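# About Jindovham Laundry

Jindovham is a wash-and-fold laundry with two shops, one in Pernport and one in Salinas. We opened the Pernport shop first, with 5 washers and a folding table, and added Salinas after customers kept asking for a closer drop-off. Between the two we now handle almost 70 household orders in a normal day.

Most of what we do is everyday clothing. Shirts, pajamas, towels, school uniforms, sheets. We also take comforters and washable rugs, but those go on a separate ticket and need an extra day. We do not do dry cleaning, leather or wedding gowns.

Each order gets its own basket and its own machine. Your clothes are never mixed with another customer's, even if the load is small. We check pockets, set reds and dark blues aside from whites, and read the care tags before anything goes in.
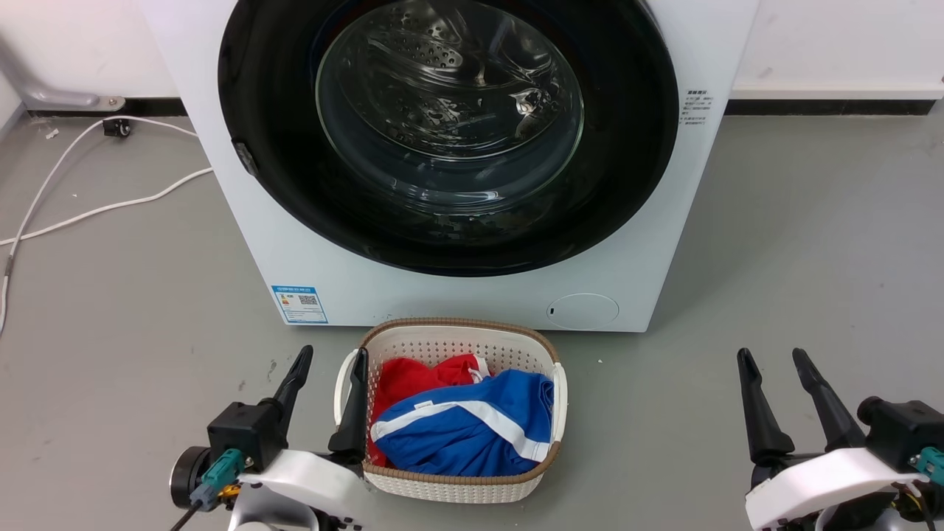

We use front-loading washers because they are gentler on knits and spin out more water, so drying takes less time. Filters are cleaned every 7 days and door seals are wiped down at closing. Detergent is unscented unless you ask for something else. If you have your own — some families with sensitive skin do — leave the bottle with your order and we will use it and send it back.

Folding is done by hand. Socks are paired, shirts are folded in thirds, and anything you mark "hang" comes back on a hanger. Stains we could not get out are noted on the slip so you can decide what to do with them.

Pickup and delivery is available in Pernport, Salinas and the Ploltinmont apartments. There are 107 homes on the regular route at the moment. New addresses are added at the start of each month, and the November route usually fills early with holiday linens.

Both shops are open from early morning to evening. Prices are posted at the counter and are the same in each location.

Page updated 7/29/26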